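This repository holds the notes, task lists and recording rules of the locker work at Fodel. It is kept by the staff who do the work, together with the people from Okeke who train the software. Please read the part "What changes for staff" before you open an issue, many questions are already answered there.

# mollgate-lockers

Version: October
Language of the labels: English
Status: in use, still growing

## Background

Fodel runs the shared work floor at Mollgate. Members rent a locker by the month, and each locker has its own key. A part of our day goes to small jobs around these lockers: opening a door, checking that the compartment is empty, hanging the key back, closing the door, bringing a forgotten bag to the desk. None of it is hard. It takes many small walks, and it interrupts the person who is also answering the phone.

The plan is that a robot arm on a cart, with a policy named Flavo, does the evening round of the lockers. To teach it, members of staff do the same jobs with hand-held grippers, and the movements are recorded. The staff who record are the same staff who did the round before.

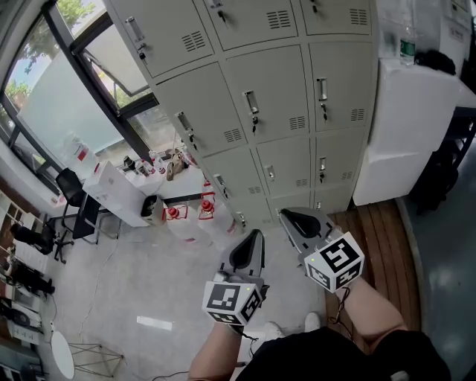
We decided early that recording is paid as normal working time and is written in the schedule. In the first month it was put "between other tasks", and this was a mistake. People recorded in a hurry, and the hurry is visible in the data: doors pulled too fast, keys touched two times before they turn.

## Contents

- `tasks/` one text file for each job, in the words of the staff
- `episodes/` the recordings, in 28 folders
- `labels/` start and end of each step
- `rejected/` episodes we do not use for training, with the reason
- `schedule/` the shift plan, without names

There are 200 episodes in the present version. Of these, 47 are with the small doors, which are more difficult for the hand and also for the policy. The small lock sits close to the edge and there is little space to turn.

## How one episode is made

1. Read the task file aloud once.
2. Calibrate both grippers. Do this again after each break.
3. Begin with both grippers in front of the body, at the height of the belt.
4. Do the job at the speed you would do it on a calm day.
5. If a key falls, continue and pick it up. Do not stop the recording.
6. Say "end" and lower the hands.

An episode with a mistake that was corrected is useful for us. Only episodes where the job was left unfinished go to `rejected/`.

Sessions are at most one hour. The grippers are not heavy in the first minutes, but the wrist feels them later. Everyone may stop earlier and does not have to explain it.

## What changes for staff

The evening round is planned to move to the robot in small steps. At present a person always walks with it and holds the stop button. This is new work, and it has its own line in the schedule.

What stays with people:

- any locker where a member has left something personal
- the spare keys
- all talk with members about late payment
- deciding that a door is broken

No contract hours are reduced because of this project. It was agreed in writing before the first episode, and the text is in `schedule/agreement.md`. The agreement ends after one year, and then it must be discussed again. We write this openly because new colleagues often ask it only in the second or third week.

The recordings are not used to measure how fast a person works. The label files contain no time per person, and Okeke has no list that connects a shift to a folder.
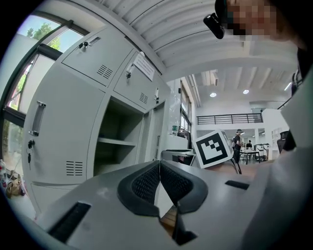 A colleague from the evening shift commented on an earlier version of this file that the round was also the moment when she spoke with the last members on the floor, and that she heard there which chairs were bad and who was moving out. With a stop button in the hand she talks less. We have no good solution for this yet. For now the walk with the robot starts at 7 p.m., one hour earlier than the old round, so more members are still present and the person has free time after it.

## Known limits

- All episodes are from one floor. Do not expect that the policy works with other locks.
- Strong sun from the windows makes some afternoon recordings difficult to label.
- Left-handed staff are few in the data. We would like more.
- The task "bring the bag to the desk" has nearly 100 attempts by the robot, and the result still depends much on the shape of the bag.

## Privacy

Faces are made unreadable before the files leave the building. If you are a member and you think you are in a recording, ask at the desk for the form. The episode will be removed, also when the face is not visible.

## Changing this file

Any member of staff can change the text. Write simple sentences, and do not delete a complaint from `tasks/` when it is solved, only add the word "solved" and the month.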